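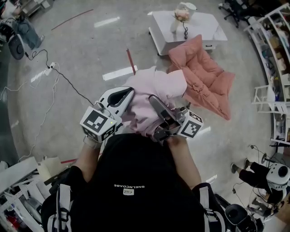
Sorting the pink pile.

6/5/19

I play third trombone in the Nerkanar Community Band, a job that consists largely of counting rests and hoping the person next to me is counting them too. We had our spring concert last week in the old Preltier building, and I've been meaning to write it up before I forget the good parts and only remember my entrance in the second march.

For anyone who hasn't been, the Preltier is a former furniture showroom with a stage built at one end. It holds 373 people if you believe the sign by the door. The acoustics are what you'd expect from a place designed to sell recliners. Low notes go straight into the carpet and stay there. Piccolo, on the other hand, can be heard from the parking lot, and I say that having gone out to the parking lot for my mute.

We opened with an overture that we'd rehearsed for 24 weeks. I know the number because our librarian writes the rehearsal date on the board every time and I'm the one who erases it. After all that, we took it faster than we ever had, and the clarinets, who have the hard part, looked like people chasing a bus. They caught it. I'd like that on the record, because clarinets get blamed for a lot.

Then came the march, and me. There's a spot where the trombones sit out for a long stretch and come back in on a loud, exposed, very happy chord. I came back in a bar early. On the plus side it was in tune. A man in the front row nodded at me as if I'd done something brave.

The middle of the program belonged to the kids. Brorura is the summer music camp across the river, and every year it sends us a group of its older students to sit in for a few numbers. This year they got the Latin medley, which was clearly the most fun thing on the program, and they played it as if they'd been waiting all day to get at it. There was a trumpet player, maybe 15, who stood up for a solo with the face of someone renewing a library card and then played something so good that our whole section forgot to turn the page. We got lost for a while. I don't think it mattered.

After that it was our turn to follow them, which seemed like poor planning. We played the slow one. The slow one is always my favorite and always the audience's chance to look for cough drops. But the horns had a lovely night, and the last chord hung around longer than anything had a right to in that room. Maybe they moved a rug.

Some complaints, as it wouldn't be a band post without them. The stand lights ran off one extension cord, and when the coffee urn came on at intermission the whole low brass section went dark. The programs had the second half printed in the wrong order, so a number of people now believe they have heard a tango that was in fact a hymn. And I'd ask again, for the third year, that the raffle not be drawn during the percussion setup. It's hard to hear a ticket number over someone adjusting a bass drum.

Lunch the next day was at Kim, the noodle place by the bridge, where the band goes to go over its mistakes in detail. Mine got most of the soup course.

We're off for the summer now. Rehearsals pick up again in September, Wednesdays at seven, in the middle school band room with the chairs that pinch. They've already handed out one of the fall pieces, and the third trombone part starts with 70 bars of rest. I've begun practicing them.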